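Pamness Bridge Crews Welcome a New Helper on Deck Inspections

STUNDDEN, June 2024 – Pamness, which looks after old steel bridges for towns and landowners, has begun using a small wheeled robot for its routine deck surveys, starting with the truss bridge at Jarman. The robot was developed with our friends at Custetti, and we couldn't be happier to share the news!
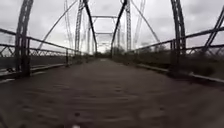

2 min read

For as long as most of our inspectors can remember, a deck survey has meant walking every yard with a clipboard, a camera and a pair of kneepads, stopping to write things down and then typing it all up again back at the office. It is good, careful work, and it is hard on the knees and back.

The robot now drives the length of the deck between the two railings and takes its pictures as it goes, around 800 of them on a normal pass.

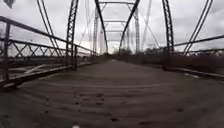
Our inspectors go through those pictures at a desk, mark the places that need a closer look, and then head out with a short list. The judging of steel, rivets and bracing stays with them, as it always has.

"I was a bit wary of it, I'll admit," said Ieuan Edwards, lead inspector at Pamness. "But I've spent a lot of years bent double over bridge decks, and now I get to spend that time looking properly at the things that worry me – and I get home for supper."
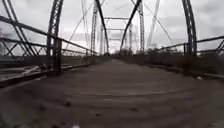 Reading time: 1 minute left

No inspection jobs are being cut, and pay grades stay as they are. Each inspector gets 260 hours of paid training, shared between driving the robot and reviewing its pictures, and the older hands have been wonderfully patient teachers to the Custetti engineers as well.

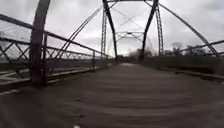
Crews have asked for a lighter carrying case and a simpler way to add their own notes to a survey, and both should be ready by September, when the second crew begins its training. Town engineers who would like to watch a survey are warmly invited to contact the Pamness office in Stundden.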